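Small Furniture of Our Rooms: Gallery

Welcome to the gallery page of Grestside guest rooms in Totness. Many guests write to us before they come and ask what chairs and tables they will find, so I decided to collect the answers on one page. I am not a professional in furniture, but I have cleaned and carried all of these pieces many times and I know them well.

The tables. In the breakfast room we have the Zaltau folding table, which seats four persons, or five if they are good friends. Its top was painted again in October and the color became a little darker than before.

The chairs. For the tiled rooms we prefer white molded seats, with a raised rim on the edge. They are light to lift and a damp cloth is enough for cleaning. In the corners of the rim some dust likes to stay, so I use a soft brush there first.

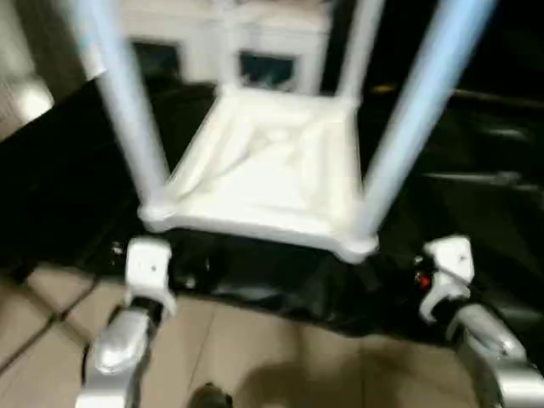

On the tiles it is better to lift a chair than to pull it. The grout lines catch the feet, and the sound goes directly to the room downstairs. We put felt pads under the legs and change them every 3 months. If you find a pad on the floor, please leave it on the windowsill and I will glue it back.

The stools. We have 2 Jaidee stools, and they live in the hallway near the shoe shelf. Guests often take them to the balcony, and this is allowed, only please bring them inside when it rains.

The shelf. It is the oldest piece in the house. On its back there is the number 2837 in pencil, and I still could not learn what it means. If you have seen a similar number on old furniture, please write to me.

Page updated April 17, 2022. Pictures of the balcony will be added later.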